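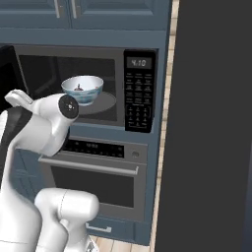 Comparing two arm controllers on a simulated kitchen task

Group report, robotics module, July

1. Aim

The project compared two controllers, Livier and Nurnarix, on the same arm in a simulated kitchen. Livier is a joint-space position controller with fixed gains. Nurnarix is an impedance controller that lets the arm give way when it meets resistance. We wanted to know which was better suited to working inside a confined space, in this case a built-in microwave at chest height.

2. Set-up

All trials were run in the Fleury simulator. The kitchen model has the microwave directly over a wall oven, so the arm has to come in past the oven handle. The object was a small ceramic bowl on the turntable. The arm model, the bowl and the starting pose were identical for both controllers. Paths came from the Floltero planner, which we used with its default settings apart from a lower speed limit near the cavity.

Each controller was given 21 trials. The position of the bowl on the turntable was changed slightly between trials, using the same list of positions for both. A trial counted as a success if the bowl was lifted, brought clear of the cavity and still upright at the end. Trials were stopped after about 2 minutes of simulated time.

3. Results

Nurnarix succeeded in 18 trials. Livier succeeded in 6. Most of the Livier failures had the same cause: the wrist touched the lower edge of the opening on the way in, the controller pushed against the contact, and the arm reached the bowl too far to one side. Nurnarix made similar contacts but slid along the edge and recovered.

Nurnarix was slower in free space and overshot a little when the stiffness was raised. Livier followed the planned path more closely until contact — its tracking error was the lower of the two in every trial without a collision.

4. Limitations

The contact model treats the bowl and the cavity as rigid, and friction on the turntable was a guess. Gains for Livier were tuned in an empty workspace and not adjusted afterwards, which probably counts against it. The door stayed open throughout; opening it was outside the task.

5. Further work

The Livier trials should be repeated with lower wrist gains and a planner margin around the opening. Bowl positions near the back wall were left out and need a separate set of runs.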